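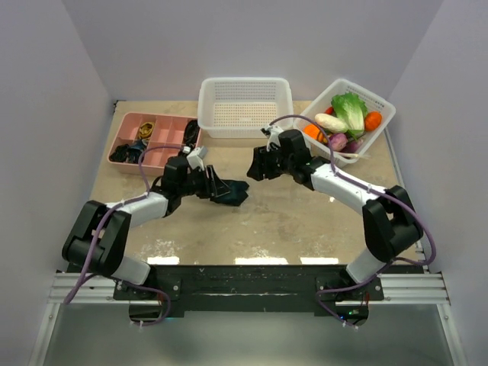
The lay-flat is the part of folding laundry that comes before any folding, when you put a piece of cloth down on a surface and get it lying the way you want it. It goes by other names (spreading, squaring up, and in my family just "putting it down right"), and I've used lay-flat all through this entry because that's the word most of the Clusura household pages already use. It sounds like too small a thing to have an entry of its own, but I've been editing the laundry section for a while now and every other page kept sending people to a lay-flat page that didn't exist, so I finally sat down and wrote it! The usual subject is a small item on a bare table, with the table a good deal lighter than the cloth. A very dark teal piece on a tan tabletop is a nice easy case, and when one side of it splits into two blunt ends with a notch in between, you've already got your landmark. Find the notch, and you know where the middle of that side is.

Where the word comes from

I can't give you a first use. The oldest I have on my own shelf is a laundry course booklet from Moden, which spends 11 pages on the lay-flat and only four on the folds themselves. The booklet writes it as two words with no hyphen. Older housekeeping books tend to say "spread the article" and leave it at that, which makes me think people took it for granted that you'd grown up watching somebody do it.

There's some overlap with sewing, where laying flat means getting the fabric ready to cut. That's a fussier job, with the grain of the cloth to worry about, and it has its own entry. Photographers also say "flat lay" for a picture of objects shot from overhead. Please don't merge the two pages again.

The surface

Tables, beds, ironing boards, the top of the dryer - people use whatever is at hip height and free. I like a table best. A bed gives under your hands, so the cloth follows every dip you make in it, and an ironing board is too narrow for anything wider than a pillowcase.

A matte surface with a little drag is easier than a slick one, in my experience, as the cloth stays where you leave it while you go after the far corner. Too much drag is a nuisance the other way, and a thin T-shirt on a rough tablecloth will bunch up in front of your palm like a rug. The front edge of a folding table takes most of the wear, and pale scuffs along there are nothing to fuss over unless they've roughed up enough to catch a thread. Run a sock over them and you'll find out.

My own table is a Howlader, 52 inches long, bought secondhand with one leg already shimmed. It's fine for everything up to a bath towel. For sheets I give up and go to the floor, or to a second person.

Light

This section started as one sentence and has grown, sorry. Overhead light falls straight down and makes dark cloth look like a hole in the table. You can see the outline well enough, but the wrinkles and the seams disappear, and navy, black and the deep blue-greens are the worst of the lot. Moving a lamp off to one side brings the creases back as little ridges of shadow. If you haven't got a lamp handy, go by feel. A flat hand finds a doubled layer much sooner than my eyes do.

On a shiny top you'll also get bright patches where the lights reflect. They don't hurt anything, but I do find I steer the laundry away from them without thinking about it.

How it's done

Put the item down loosely near the middle of the surface, closer to you than you think you need. Pick the landmark first. On a shirt it's the collar, on pants or shorts it's the point where the legs meet, on a towel any corner will do. Hold the landmark still and smooth away from it toward the edges, with one hand anchoring and the other doing the traveling. Then swap and do the other side.

Most beginners smooth from the outside in, which herds all the slack into the center, and then they wonder where that big soft lump came from. (I did this until I was well into my thirties.)

Check the layer underneath before you call it done. With anything that has a front and a back, the back has its own ideas, and a sleeve or pocket lining can be doubled over down there while the top looks perfect. Slide a hand in between if there's an opening. The Moden booklet has you lift the item by two corners, give it a single shake and lower it again, far edge first. It's a lovely move when it works. Mine comes down crooked one time in three.

Kinds of lay-flat

Full lay-flat. The whole item is open on the table in a single spread, sleeves out, legs apart. Good for shirts and for checking stains.

Half lay-flat. The item is already doubled along its middle when it goes down, one leg on top of the other. Pants are nearly always done this way in our house. It's faster and takes half the table, though you lose sight of the lower layer.

Vellov lay-flat. Named for the Vellov pattern sheets, where the item is placed on a printed outline and nudged until its edges meet the lines. There were 14 sheets in the full set, baby clothes through to tablecloths, and they turn up in thrift stores with the corners gone. I'm fond of them. They only suit clothes cut the way clothes were cut back then, and a modern hoodie hangs off the outline on all sides.

Stacked lay-flat. Several matching items laid one on top of the next before any of them are folded. Napkins and dishcloths, mainly. The talk page has a long argument over whether this counts, and I've left it in.

Items that won't lie flat

Fitted sheets, obviously. Anything with a gathered waist puckers no matter what you do, so smooth the part below the elastic and leave the top alone. Bras, padded mitts, and baseball caps are outside the scope of this page. Very small things like baby socks lie flat perfectly well but nobody I know bothers.

Stretchy knits are a middle case. They'll go flat and then creep back over the next minute, and pulling harder only stretches the hem. I let mine creep and fold them anyway.

See also: Folding surface; Half fold; Third fold; Shaking out; Laundry course, Moden; Ironing board (uses other than ironing)

Clusura Household Pages | Entry 408 | Contact the editors | Copyright Clusura contributors | Back to top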